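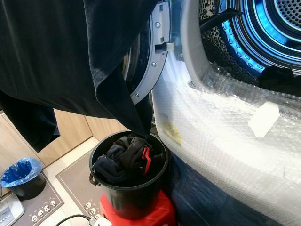 Re: Bunulbridge Archers 70th do - where do we hold it?

niiamegashie
Committee wants the clubhouse in October. It seats 500 if 430 of them stand in the car park.

longbow_liz
What's wrong with the Frimpong Hall? Proper kitchen, and the loos lock.

niiamegashie
The price. We have 3411 pounds, and the roof has first claim on it.

Dzifa Tsikata
Posted Aug 15, 2021
Disagree, Nii. The roof has leaked for 3 chairmen and can leak for a fourth. Book the hall.

nockedoff
Clubhouse for me. I joined to stand in a field, not to use a cloakroom.

longbow_liz
You joined for the cake.

nockedoff
And is there cake?

Dzifa Tsikata
At the hall, yes.

nockedoff
Hall it is, then.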